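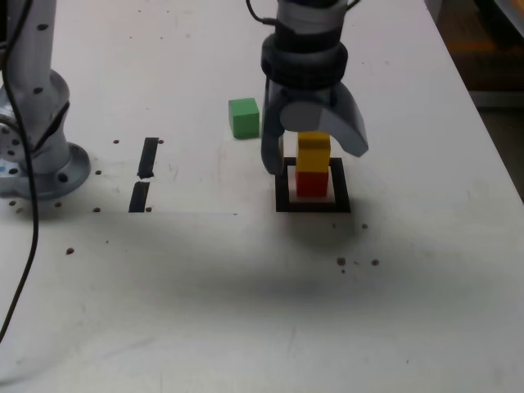 **Second block gets knocked when the gripper opens**

Posted by Zulema Lucero in Workshop builds

I've got a small arm set up on a bench at Grorkgate, the shared workshop in Skusmont, and I'm trying to get it to stack coloured blocks inside a taped square. Red goes down first, yellow goes on top of it, green comes last. It's a plain script with fixed positions, no camera in the loop.

The red block is fine. I've left it running over a whole evening and it puts red in the square every time. The trouble is with yellow. The arm lowers it onto the red one, the fingers open, and as they open or as the arm lifts away, one of the fingers brushes the yellow block. Sometimes it only turns a little. Sometimes it slides far enough that green has nothing flat to sit on, and now and then the whole lot goes over.

Out of 200 runs I logged in June, the red and yellow were still standing at the end of most of them, but I had 2 long stretches where it failed almost every time and I couldn't see what had changed. Nobody had moved the tape. I checked that first.

What I've already tried:

- slowing the last part of the descent
- a pause before the fingers open
- opening the fingers all the way instead of partly
- cleaning the table, which helped for a bit or seemed to

The fingers are curved and they're not the same shape as each other. One hangs down narrow and straight, the other is broader with a pad and a tip that points outwards. I printed them from a set of files on the Seleck page and didn't design them. The yellow block stands on end, so it's taller than it is wide.

Is this a finger problem or a script problem? I'd like to know before I print another pair, as the workshop printer is booked up most evenings.

---

**Florencia Ledesma**

Probably both, but start with the script because it costs you nothing.

If your fingers aren't a matched pair then the middle of the grip isn't where the software thinks it is. With red you don't notice. The block is low, the table holds it, and a small push as you let go makes no difference. With yellow the same push happens higher up, on a block that's resting on another block, and it moves.

Try this. Put the yellow block on the red one by hand and get it straight. Bring the open gripper down round it and stop. Now close very slowly, a step at a time, and watch which finger touches first. If one touches well before the other, shift the arm sideways by half the difference and do it again. Keep going until they touch together. Save that as your offset and use it for picking up as well as for putting down. If you only use it at one end you've made things worse.

Then look at how you leave. A lot of people write the release as open, then lift, and the controller blends the two moves together so the arm is already rising while the fingers are still travelling. Put a proper wait between them, after the open command, and make the first part of the lift dead straight up. No turning towards the next block until the fingertips are clear of the top of yellow. I'd check this one even if the offset turns out to be fine. You said you pause before opening, but you don't mention a pause after.

Opening all the way may be hurting you, by the way. With a curved finger the tip doesn't only go outwards, it swings, and the further it goes the more it swings. Open just enough to clear the block.

As for the bad stretches, I'd want to know if the arm was homed again in between. On mine a restart can land it slightly off from where it was, and everything after that is off by the same amount. Write down every restart in your log next to the run number and see if they line up.

---

**insaurralde_bench**

Had the same thing. Bit of thin rubber on the fingers sorted it for me, and tighten the base bolts. Mine had worked loose.

---

**Florencia Ledesma**

Check the bolts, yes. I'd leave the rubber until after the offset is sorted. Grippy fingers can drag the block with them when they open, and then you've got two faults to find.

---

**Zulema Lucero**

Thanks both. The bolts were tight. I did the slow close and the broad finger was touching well before the narrow one, so the offset was wrong from the start. I've put the correction in at both ends.

Also found that the wait after opening was set to 200 milliseconds, left over from the script I copied. I've put it up to 2,000 for now and will bring it down once I've got a clean set of runs. I went back through the log, and one of the bad stretches does begin straight after a restart. The other I can't tell, I didn't write it down - I do now.

Green is next. I'll start a new thread if that one misbehaves.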